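Carpet Time

Ten minutes to the carpet and the zipper went. Just went. Teeth everywhere, the whole left side of the dress open to the hotel air conditioning.

"Tape," said the stylist. "Who has tape?"

The publicist had tape. The publicist had everything – gum, pins, two phones, a bagel from this morning. She was already dialing Cemer with her thumb. Cemer made the dress. Cemer did not pick up.

The singer stood very still with her arms out. Three years since the last awards show. Three years of people asking was she sick, was she married, was she done. And now this, a green dress held shut by one hand that wasn't even hers.

"Car's downstairs," somebody yelled from the hall.

"Tell it to wait."

"It can't wait, there's a line of them."

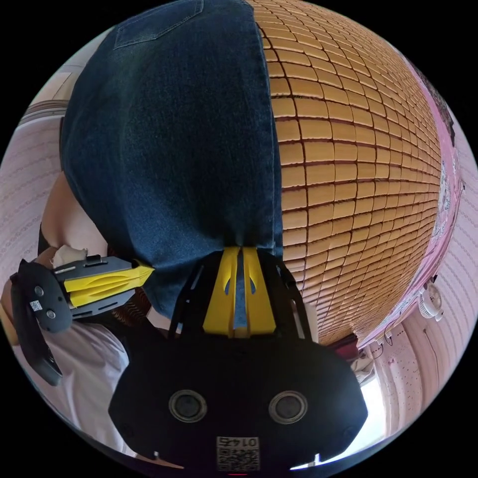 Yellow fingers, pressed together.

Pins, then. Pins and tape and a prayer. The stylist worked from the bottom up, talking the whole time, mostly swearing. One pin went in wrong and the singer said a word she'd once been fined for saying on the radio.

"Don't breathe," said the stylist.

"I have to sing at nine."

"Breathe at nine."

Elevator. Lobby. Somebody's kid wanted a picture and got one, arm clamped down tight over the pins. Then the car, the bridge, teh lights, and the noise coming right through the glass.

She got out. Cameras. Her name from the left, her name from the right.

"Who are you wearing?"

She thought of Cemer, not picking up.

"Cakari," she said, and smiled, and kept walking.

Behind her the publicist's phone started to ring.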